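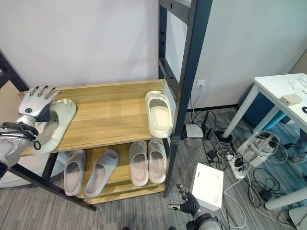
News / Home and Storage

Traswood Adds Two-Tier Entryway Shoe Rack to Its Hallway Range

DROLSIDE, Jun 23, 2020. Traswood, the maker of small-space furniture, has announced the addition of a two-tier shoe rack to its hallway range. The rack, named Quaye, combines light oak-toned wooden boards with a black metal frame and is intended for entryways, mudrooms and apartment landings where house shoes are changed for street shoes.

Quaye is the first Traswood product designed mainly with slippers in mind. The company began work on it in January of last year, after its customer service department reported a steady number of requests for a low, open rack that could stand beside a front door and be used by every member of a household. The design team visited 23 homes during the development period and recorded how footwear was stored in each of them.

"In most of the homes we visited, the slippers were on the floor next to the rack," said Aranka Nyitrai, head of product design at Traswood. "The shelves were being kept for boots and good shoes. We wanted a rack on which a pair of slides could be put down and picked up again without bending to the back of a cupboard."

The top shelf is a broad board with visible wood grain, set at a slight tilt so that it rises toward the wall. A raised lip runs along the rear edge. The lower shelf holds two pairs of slides side by side, toes to the back. Household members who share a rack may wish to keep to one color per person, as with the off-white, pale gray and light beige slippers shown with Quaye.

The black frame allows the rack to be used next to the company's Lonel coat stand, which has the same finish. Both products are supplied flat and are assembled with one hex key, included in the package. Assembly of the rack takes almost 12 minutes. Traswood recommends that the boards be wiped with a damp cloth and dried at once, and that wet outdoor footwear be left on a mat before it is placed on either shelf.

"The entryway is often the last room a family furnishes," said Csaba Szűcs, sales director. "Our retail partners have asked for pieces that can be added one at a time, and Quaye was planned on that basis."

Quaye will be available through the Traswood showroom in Drolside and seven partner stores. Orders placed with the showroom are delivered within three weeks. The rack carries the standard Traswood warranty on frame and boards. Replacement boards may be ordered separately.

Press inquiries and requests for product samples should be addressed to the Traswood communications office, Drolside.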